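4. Recording your first demos

I rewrote this section on 17/09/2022 because the June version skipped the warm-up, and our Pillton runs suffered for it. Have the Dronus gripper charged and the Kabbaj logger open before you start.

4.1 Put your objects on the desk and leave them alone for the whole batch.

4.2 Hold the gripper still for 6 seconds — the logger needs that to find its zero.

4.3 Pick up the tool, move it at an easy pace, and stop the clip.

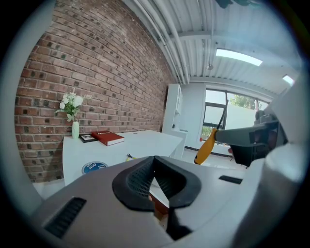
Figure 4. Gripper view with the screwdriver up by the window and the pliers on the desk.

4.4 Keep going until you have 500 clips. I know, it's a lot! I take a break every 25 and my wrist thanks me.

Note: We trained the same policy with and without the still start, 500 clips each, and the one with it missed far fewer grasps. I haven't tried it on smaller sets yet.

Caution: Don't squeeze the jaws while the logger is saving. You'll lose the clip, and Satel (our sync script) will skip it without a warning.

4.5 Run Satel, check the clip total, then go on to section 5.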